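Learning to write letters again

In April I wrote a letter by hand for the first time in many years. It was for my old teacher, Impi Koivisto, who taught me my first English words and who does not use e-mail. I had bought the paper already in winter, but it stayed in the drawer because I did not know how to begin.

When I was young I wrote to everybody. My cousins had moved to Hosberg and a letter took four days to arrive there. I kept all their answers in a box, and when I moved to Tremosholm the box came with me. Last month I opened it and there were 149 letters. Some are only one page and speak mostly of the weather. I read them for a whole evening and forgot to eat.

What surprised me was how slowly we told things. My cousin would start a story about a neighbor, stop because the bus was coming, and finish it two weeks later in another letter. I remember that I waited for the end of such stories with real impatience. Today I would get the end in one minute on my phone, and I think I would forget it by lunch.
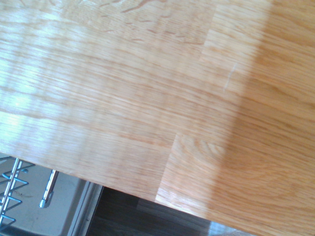
My first try to Impi was bad. I wrote it as I write at work, with short sentences and a "best regards" at the bottom, and it looked like a notice from the bank. The second try was too long, and I complained in it about my knee. For the third I made myself a small rule: tell her one thing that happened, ask her one thing I really want to know, and then stop. I told her about the choir. I asked if she still grows black currants.

My handwriting has become quite ugly. The letter "r" looks like a "v" and my hand hurts after one page. My friend Etenesh Tamiru lent me her fountain pen, which is better for the hand but leaves ink on my fingers. I am using it anyway.

The answer came after three weeks. Two pages, in blue ink, and in the margin she had corrected one of my commas. She does still grow the currants. She asks what we are singing in the choir, so now it is my turn, and I still have to buy stamps.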